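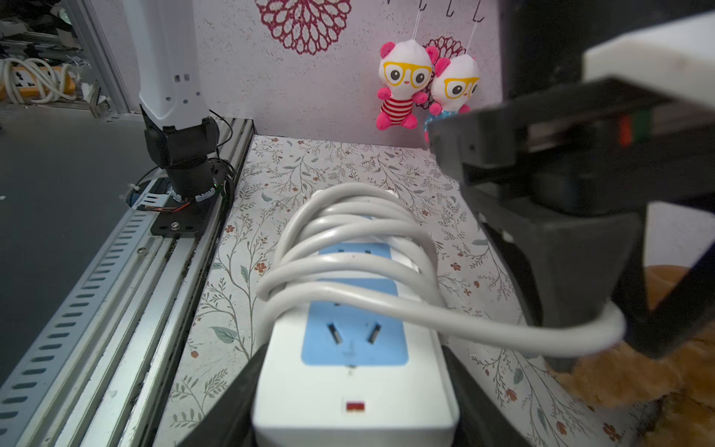 Power strip, cord in loops round it, one gripper on the near end.

Long one on teaching robots by hand, after a week of being told by people with slides that it's solved. Mute me if you're eating.

The pitch goes like this. You don't program the arm any more. A person drives it by remote control, does the job a few hundred times, the machine copies them. "If you can do it, it can learn it." I have heard that sentence in three accents since May.

I have also driven the things. I can coil a power lead at home in the time it takes to say so. Through a pair of remote arms I'm a man in oven gloves trying to thread a needle over the phone.

And what gets recorded is the oven gloves. All the dithering goes in, the missed grabs, the little pause where you've lost sight of the plug and you're pretending you haven't. The arm learns from what you managed, and what you managed was poor.

Kulberg's sales page says 555 demonstrations for a cable task. Fine. By how many people? Po-yen Yeh asked them and was told "a small team". I asked and was told 2. Two people's habits, then, and both of them right-handed as far as I could get out of anyone.

Po-yen's view is that the habits matter less than I think, and that with enough variety in the starting positions it washes out. She knows more than me. I still want to see the variety.

Cable is the thing I'd look at first in any demo, by the way. A block sits where you put it. A cord has ideas. Loop it loosely and the next go is a different shape, so your tidy demonstration is of a job that will never come up again in quite that form.

Which makes it a good test, I'll give them that. Anyone still stacking coloured cubes in their launch video should be made to do an extension lead.

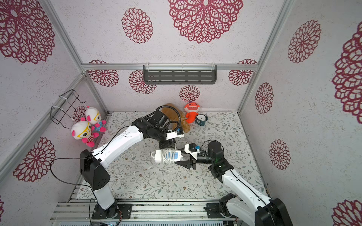
Backgrounds are my other complaint. A policy trained in one booth can end up leaning on the booth, and you won't find out until you move it. So I don't mind a busy one: big maroon flowers on the walls, vines on the mat, a teddy and a shark at the back, plush dolls hanging off a wire rack. It's a lot to look at past a white power strip. But if it's the same flowers every single time, the model may just be learning that this is what the world looks like.

Ask for the trial in another room. It's a dull question and I've had more evasive answers to it than to anything about money.

Duván Echeverri did ask, at the Manolakis open day. He got the trial, to be fair to them. 29 attempts on a bench with a plain top, and they let him pick where the lead went each time. They wouldn't let him publish the score. He says it was "a number". Make of that what you like.

Somebody will say hand-guiding is better – grab the arm itself and walk it through. You do feel the weight, and it's kinder on the brain. It's also miserable with two arms at once unless you've grown a second pair of hands, and yours are forever in the way of the cameras.

So for two-armed work you're mostly back on remote control, and back to the skill of the driver. Strange that hardly any of these firms will tell you how long the drivers trained. Privine did: 4 days before anything they recorded was kept. I trust their numbers more for it, and their numbers are worse than everyone else's.

Mei-kuen Chiang drove for them. She reckons her early sessions would have taught a robot mainly how to hesitate. By the end she could get a cord round without looking as if she was defusing it, and her hands hurt.

Before anyone replies "it's early days": it was early days when I started moaning, and the invoices weren't early-days invoices.

What I'd like on the page, if a Kulberg person is reading. Who did the demonstrations and for how long. What you threw away, and who decided. One uncut run where it goes wrong.

Keir Farquharson has offered me a go on the Lavville rig next month with a lead I bring myself. I'm taking the nasty stiff one off the hedge trimmer. Will post whatever happens, including if I have to eat all of the above.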